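Caves, Week Four: Where the Water Goes
Handout for the evening class, Gamamcombe

Last week we got as far as rain falling on the hill and then I ran out of time, so we start with the hill already wet. If you missed it, the short version is that rain picks up a bit of carbon dioxide from the air, picks up a lot more from the soil, and arrives at the rock as a very weak acid. Weaker than lemonade! You could drink it all day. But limestone minds it very much, given long enough.

I said "given long enough" so many times last week that a couple of you started saying it with me, and I'm going to keep doing it.

Limestone itself is pretty tight. Water doesn't soak through our kind the way it soaks through a sponge. It goes down the cracks (joints, if you want the word for your notes) and sideways along the bedding planes, which are the flat breaks between one layer and the next. So a cave is a map of the cracks, more or less. Look at the survey sheet for Kiter Cave and you'll see the main passage run straight, turn a corner you could check with a set square, and run straight again. I used to think the surveyors were being lazy with their rulers. They weren't, the joints really do run like that.

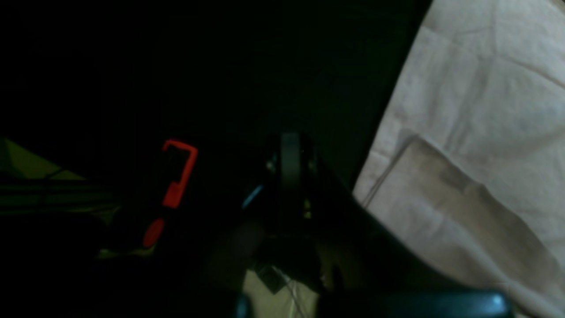
Why is there no stream in the upper part of Kiter Cave?

The stream found a lower way through. As the valley outside was cut deeper, the water underground dropped too, and it left the old passage high and dry. The same stream is still at work in the lower passage, which is the part with the mud.

Write down "upper level = older level" and put a box around it, because it works for most caves of this sort and it's the most useful thing in tonight's notes. There are exceptions, and I'll get to those in the spring.

Two kinds of passage

Tubes first. If a passage is completely full of water, the water can eat at the floor, the walls and the roof all at once, and you get something round or oval. Cavers call that phreatic. Then there are canyons. If the water is only running along the bottom with air above it, it can only cut down, so you get something tall and narrow that you have to walk through sideways after a big lunch. That's vadose. And sometimes (my favorite) you get both, a round tube on top with a slot cut in its floor, and the whole thing looks like an old keyhole. It tells you the passage was full once and then drained. There's a lovely one just past the bottom of the 78 steps, and everyone walks by it because they're looking at their feet.

Surveyed length of Kiter Cave is 953 meters. Please don't write "total length" in your workbooks. It's what people have been able to fit through with a tape, and water can fit through a great deal more than people can.

Following the water

The stream sinks at Grama, in that hollow behind the sheep pens, and comes out again at Derese spring. For years everyone just assumed it was the same water, and I'll admit I taught it that way myself. The proper test is a dye trace. You put a harmless green dye in at the sink, hang little packets of charcoal in every spring you can think of, and collect them later to see which ones have caught some. When it was finally done here, the dye came out at Derese, as expected, and also at a scruffy little seep by the road that none of us had taken seriously!

Things to notice about a spring fed by a cave:

It goes cloudy soon after heavy rain.
It rises fast and drops fast.
It has had very little filtering, so don't fill your bottle from it, however pretty it looks.
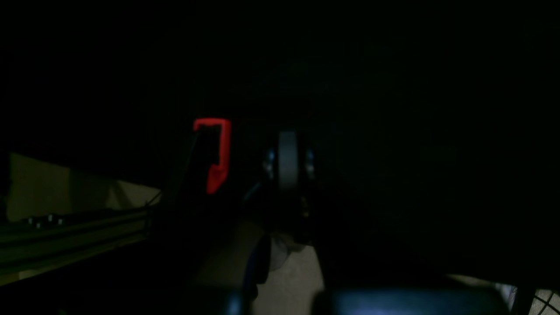
Ellen Brackwater

Drips and what they leave

All right, stalactites. Everything above was about rock being taken away, and now we're putting some back. The drip comes through the roof carrying dissolved limestone, meets the cave air, and gives off some of its carbon dioxide. It can't hold as much limestone after that, so a trace of it stays behind as calcite. Then the next drip, and the next. A stalactite that grows a tenth of a millimeter a year will have put on ten centimeters after 1000 years, and plenty of them are slower. Some stop altogether for centuries when the drip moves, and start up again.

So no touching, please. The oil from your fingers changes how the water spreads over the surface, and the brown handrail look on the big one near the entrance came from a lot of friendly hands.

For next time

Read the section on sinkholes, at least as far as the diagram with the collapsed roof. Then write me 300 words on how you would tell a sinkhole from an old quarry pit if you only had an afternoon and a pair of boots. Bring the survey sheet back too, we'll be drawing on it, so a soft pencil and an eraser would be good.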